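The Unmont Fund
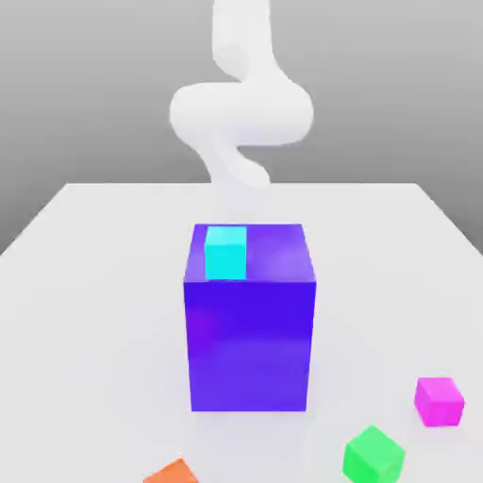
"Who signs for the money once it lands?"

"The ministry signs for it, and then we hope," said Eamon Horgan.

Sibel Yaman wrote that down and crossed out the second half. The donors' call was at 5 and he would not be allowed to say it there.

The dam above Unmont had failed in December. Skorberg had pledged first, before the water was out of the lower streets, and its foreign minister had flown in with two reporters and a box of blankets. Zevberg pledged more a day later. So far the fund had paid for 74 tents and a fence around the tents.

"Skorberg wants its own auditor," Sibel said.

"Then Zevberg will want one too."

"Zevberg wants the road contract."

Horgan took off his glasses and pressed his eyes. He had done this job in three countries and in each of them he had sat in a room like this one, above a bank, with the heat turned too high. Outside, people were still standing in front of the ministry gate. They had been there since morning. Their signs had the deputy minister's name on them, spelled two different ways.

"My uncle is down there," Sibel said.

"Do you want to go and see him?"

"No. He'll ask me the same thing I asked you."

The phone rang early, at ten minutes to the hour. It was Noonan, from the ministry, and he was pleasant about it. The deputy minister had decided to oversee the fund himself. A letter was on its way over. He hoped this would reassure the donors.

Horgan put his hand over the phone and told her.

She opened the folder and found the transfer form. It needed 2 signatures, his and hers, and his was already on it. He had signed it the night before, when the account still belonged to the town council.

"If I don't sign, what happens to the tents?" she asked.

"They stay up. There just won't be any more."

"There are 1000 people in the school gym."

"I know that."

Noonan was still talking. She could hear him, small and cheerful, under Horgan's palm. She put the cap back on her pen and set it on top of the form – then she moved the form to her side of the desk.

"Tell him we'll wait for the letter," she said.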